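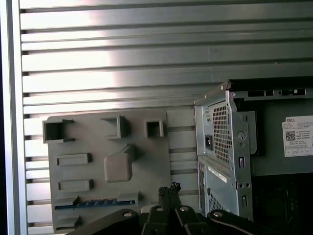 *Gray panel with square openings, in front of aluminum slats*

**Carob for the Tu BiShvat seder: whole pods or not?**

**Grustumov** wrote:

Good evening to all. This February I will prepare the Tu BiShvat seder in our home for the first time. We expect 20 people, and among them are several small children. My grandmother always put carob on the table. She called it bokser, and it was so hard that my uncle broke it with a hammer on the kitchen step. I would like to keep the carob, but I am worried about the teeth of the guests.

My questions are these. Do you serve the whole pods, or do you break them before? Is carob syrup acceptable in place of the pods? And how much dried fruit do I need to buy? I wrote down 600 grams of dates and 300 grams of figs, but my wife thinks this is too little.

Please forgive my English, I learned it late.

---

**Ccori** wrote:

Your English is fine. Your wife is right about the figs, by the way. People take one date and stop, but with figs they take three.

For carob I buy the pods whole and break them in pieces the size of a fingernail. I take out the seeds, they are like small stones. The children chew the pieces for a long time and this keeps them quiet during the readings. I would not use syrup. For me the carob is the pod, because this was the fruit that could travel from the Land of Israel to the cold countries without going bad. If you pour it from a bottle you lose the story.

---

**Wuner** wrote:

I have to disagree with Ccori. In my family, who came from Izmir, nobody had a special feeling for the dry pod. We had fresh oranges, almonds, raisins, and a sweet wheat pudding with walnuts on top. The syrup was in the house all winter. Why is the hard pod more correct than the syrup? It was hard because it was old.

I agree that you need to be careful with the blessing if you use syrup, because a liquid from a fruit is usually not treated the same as the fruit. Ask your rabbi about that one. But if there are dates and olives on the table, you will say the blessing over those anyway, and the syrup can go over the pudding for dessert.

---

**Ccori** wrote:

I did not say more correct. I said "for me."

---

**Zarnum** wrote:

Please, friends, it is only carob.

Grustumov, I have made this seder for many years and I will tell you how we set the table. We make three plates. On the first there are fruits with a shell or peel that you do not eat, so almonds, walnuts, pomegranate, oranges. On the second there are fruits with a pit inside, such as olives, dates and dried apricots. On the third there are fruits you can eat completely, like figs, grapes and raisins. Carob I have seen on the first plate and also on the third, and I do not want to start one more argument about it. Some people also think of a fourth level that has no plate, only a smell, and we pass cinnamon sticks or cloves.

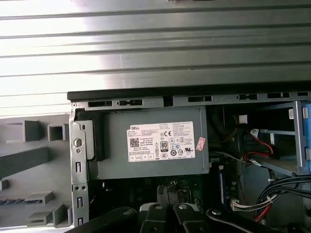 The four cups go from white to red. The first is all white, the second has a little red in it, the third is half and half or more, and the last is red, with only a drop of white if your family does it that way. I put grape juice in both colors for the children and they like mixing it more than drinking it. For a table of your size I would buy 8 bottles, counting wine and juice together, and keep what is left for Shabbat.

Check the figs well. Open each one and look inside in good light. I do it the evening before and I never finish as early as I plan.

---

**Wuner** wrote:

Zarnum, do you pass the plates in that order? The wheat and barley come before all fruit with us, then olive, then date. We eat the cake first for this reason. When I came to a seder with three plates I was confused, because they started with an orange.

---

**Zarnum** wrote:

We say the blessing on an olive first, and then we follow the plates. Our old neighbor Shigeru Matsuda, who comes every year and brings dried persimmons, asked the same thing, and my husband needed half an hour to answer him. I think the answer changed two times during the half hour.

---

**Ccori** wrote:

Persimmon is a good idea. Where does it go, third plate? I would peel it.

---

**Zarnum** wrote:

The dried ones are already peeled. Third plate, but look for seeds.

---

**Grustumov** wrote:

Thank you all. I will do three plates and begin with the olive. I will break the pods in small pieces, as Ccori says, and I will also make the wheat pudding if Wuner can share how long to cook the wheat. Syrup will be on the side and each person can decide.

My wife asks me to add that she has already bought more figs.

---

**Wuner** wrote:

Soak the wheat overnight, then cook it slowly until the grains open. With mine it is about two hours, but old wheat takes longer. Put the sugar in only at the end, or the grains stay hard. I will look for my mother's page with the amounts tonight.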